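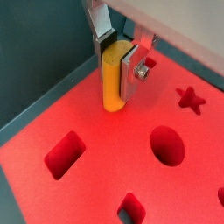

Wrist view: yellow peg held upright over the red board.

Peg Cell Planning Set

Data card and buying notes
Version 2, 20 May 2022

Summary

This set holds 2,313 still images from the Lasadport peg cell, together with the equipment notes we kept while planning the budget for a second cell. The images come from wrist cameras and from a fixed camera over the bin. We publish the notes with the images so that other small labs can price a similar setup without starting from a blank sheet.

The task is the same throughout: a gripper holds a peg above a board with shaped holes. The notes deal with what to order, in what order, and what to leave for later.

Files

images/ stills, sorted by camera
budget.csv one row per item, with quoted price and lead time
spares.csv parts we keep on the shelf
notes.txt dated remarks on orders and returns

budget.csv has 104 rows. Prices are as quoted to us, before tax and freight. Rows marked "old" were quoted before March and should be asked for again.

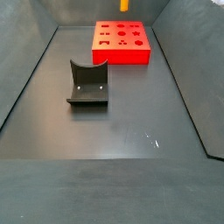
Should the fixed camera be bought together with the wrist camera?

Buy both on the first order if the money is there. Adding a fixed camera later meant a new mount, a longer cable and another round of calibration, and the labor cost us more than the camera did. If only one fits the budget, take the wrist camera and have the mounting holes for the other one drilled anyway.

What we paid for

The arm was the largest line and the easiest to plan, because the quote from Woris covered the controller, the cables and one day of setup. The gripper was quoted separately by Karaca. Check that the finger mounts are listed by part number. Ours were missing from the first quote and came back as an extra charge.

The bin panels were cut to our drawing by Lanel. Ask for one spare panel of each size in the same order. A single panel ordered later carries the full setup fee.
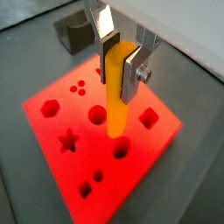 Boards and pegs are cheap next to everything else, and we put too little money on that line. Plan on replacing them as a regular expense and give them their own row. The same goes for finger pads and bolts. In budget.csv these are tagged "wear" and can be summed on their own.

Lead times

Arm and gripper: order first. Everything else can be fitted to them.
Bin panels: send drawings only after the arm base position is fixed.
Cameras: short lead time, but confirm the cable length before ordering.
Boards, pegs, pads: order with the cameras.

We held back roughly a tenth of the total for freight, adapters and small tools. It was all spent.
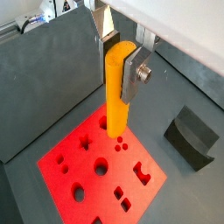 Wrist view: peg just above the board, with the curved black block to the right.

Known gaps

The set has no force readings. Image names do not record which peg order was in use. Power, floor space and staff time are left out of budget.csv, so the total there is lower than the true cost of a cell.

Quotes are in one currency and from one region. Use them for relative size only.

Changes

Version 2: added spares.csv, fixed freight rows, added the "wear" tag.
Version 1: first release.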